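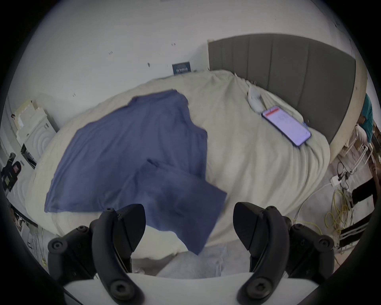

Claws or pads? Three weeks with the hand-held grippers

I promised Jade Wragg a few lines on how the gripper trials are going, so with apologies to anyone who only reads this newsletter for the Omdale lunch dates, let's get on with it!

We've been comparing two sets of fingers on the same hand-held tool since September. The Dirkell set is the black, curved, claw-like pair, and the Iltus set is flatter with a soft pad on each tip. Both bolt on to the same white base plate, so swapping takes a few minutes and one small screwdriver (which I have now lost twice).

Clothes on a bed are my favourite test because they're so annoying. A blue bit of clothing on a cream duvet sounds dead easy, and then you try to get hold of one layer and come up with two, plus a pinch of the duvet. The claws are good at this. Their pointed tips get under an edge nicely, and I like how wide they open, as you can still see what you're going for between them. The pads slide about on thin cotton but they're much kinder to knitwear – I pulled a thread on a decent jumper with the claws and I'm still cross about it.

Angus Rutherford has been working on the camera side. The very wide lens bends everything, headboards especially, and I moaned about that for days. Then we tried the narrower one and I kept losing sleeves off the side, so I've stopped moaning. He'd like 2,000 clips from each set of fingers before he'll say which he prefers. I'm 100 short on the pads and my wrist knows all about it.

If I had to choose today I'd take the claws for shirts and bedding and keep the pads for anything woolly. Whitcombe are sending a third pair with slightly blunter tips, and I've asked for longer screws as well, as the left finger works itself loose by teatime.

Anyone who fancies a go is very welcome, just bring a jumper you don't love.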